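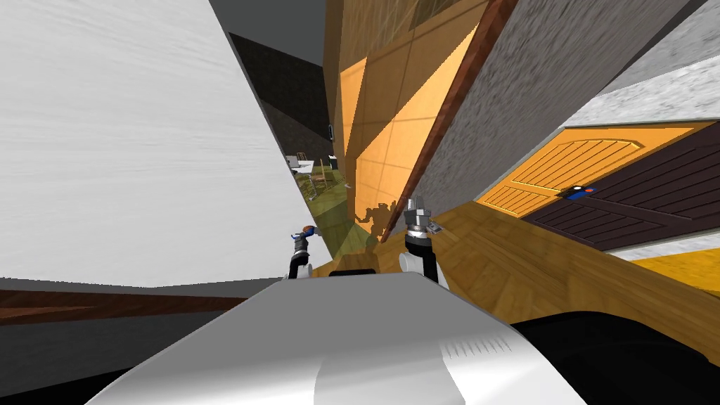

What went wrong with the hallway runs in build 1761?

The physics engine pushed the robot's base up through the floor by a small amount at the start of some runs. The contact solver then shoved it back, harder on one side than the other, and the Veron model started to lean. In bad cases it leaned far enough that the head camera lost the door handle and the run ended on a timeout.

Which runs are affected?

Door tasks in the Cowie house, 507 of them. Kitchen and stair tasks in the same house use a different floor mesh and are fine. If you pulled the set in February or later, you have the affected runs.

Can I still train on them?

We wouldn't. The arm commands were logged correctly, but the base pose in the log is the commanded pose and doesn't include the lean. A policy trained on those pairs learns to reach for a handle in the wrong place. If you only need images with no pose labels, you can keep them.

How do I tell whether a run leaned?

Compare the torso pitch and roll against the first step. Anything over 2 degrees while the base is meant to be standing still should be thrown out. Don't go by the success flag, which was set by door angle alone and passed several runs where the robot bumped the door open on its way over.
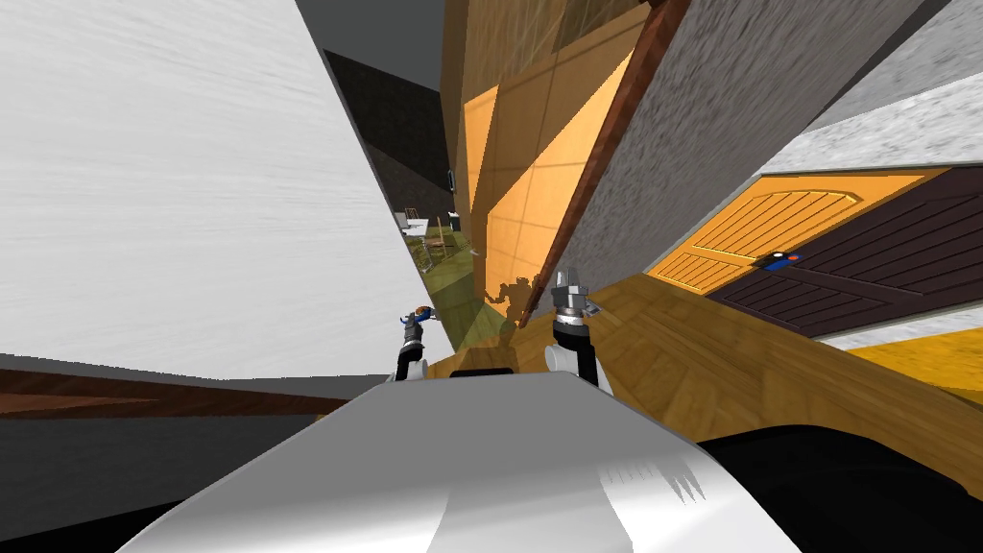
The check script in the Gatari tools folder does this for a whole directory and writes a list of run numbers. It does not delete anything.

Why didn't the fall detector stop the run?

It only looked at torso height. A robot that is wedged or leaning can keep its torso well above the limit. Eimear Lenihan has added a tilt limit, and it is on by default in the new build.

Does raising the physics rate fix it?

It hides it. At 200 Hz the lean shows up quickly, and at higher rates it takes longer to build, so short runs look clean. Please update the floor mesh instead.

Could this happen on a real Veron?

The mesh error can't. The missing tilt check could matter, though – Nerketti labs that copied our fall detector onto hardware should add a tilt limit before the next powered test, and keep the e-stop within reach until then.

Who do I report new cases to?

Lwazi Coetzee. Send the run number, the build and the full log. Video alone isn't enough for us to replay the run.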